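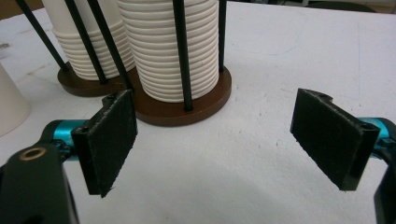 Cup dispensers on the white table.

Minutes of the October meeting
Foreign Affairs Discussion Group

Present: Gerrit Nkosi (chair), Nokuthula Mahlangu, Augustina Asamoah, Hazem Ghoneim, Keabetswe Mabaso (minutes)
The meeting opened at 6:30 p.m.

1. Minutes of the September meeting
Approved with one correction. Under item 4, the statement on sanctions should be credited to Augustina Asamoah and not to the chair.

2. Briefing paper on election observers
Hazem Ghoneim presented the second draft. It compares short visits by foreign observers in voting week with longer missions that arrive before voter registration closes. The draft favors the longer missions but gives no view on who should pay for them.
Nokuthula Mahlangu said the section on domestic monitors was too thin and relied on a single interview. She asked that the paper say plainly when monitors are paid by a party to the dispute. Augustina Asamoah disagreed with the order of the sections and wanted the legal background moved to an appendix. Hazem will add two more interviews. The legal section stays where it is for now.
Agreed: third draft to members before the November meeting.

3. Public forum on peace talks
The forum will be held on a Tuesday evening in the Wiler Room. The subject is whether a ceasefire should be in place before talks on a shared government begin. There will be three speakers. Two have confirmed and Gerrit Nkosi is waiting to hear from the third.
Augustina asked that questions from the floor be taken one at a time, as grouping them in the spring let speakers skip the hard ones. Agreed. Nokuthula will moderate. Doors at 6 p.m., start at 6:30.
The notice will go to the full mailing list, now 711 addresses. Keabetswe Mabaso to send it once the third speaker is settled.

4. Letter to congressional offices
The letter asks for open hearings before any change in policy on recognizing interim governments. So far 21 members have signed. Hazem objected to the phrase "without delay" in the last paragraph and it was struck. A motion to send the letter as amended was made by Nokuthula and seconded by Augustina. Carried, Gerrit abstaining. He asked that the minutes note he supports hearings but thinks the letter should wait until after the forum.

5. Reading series
The Andreadis essay on border commissions was chosen for November. The Zullell report was put off again due to its length. Keabetswe will post the link and page numbers.

6. Other business
Gerrit reported that Rulitz has not returned the signed form for use of its mailing address. He will call again.
Augustina asked whether guests may vote on reading selections. They may not, under the current rules. She may bring a proposal next time.

Adjourned at 8:10 p.m.
Minutes taken by Keabetswe Mabaso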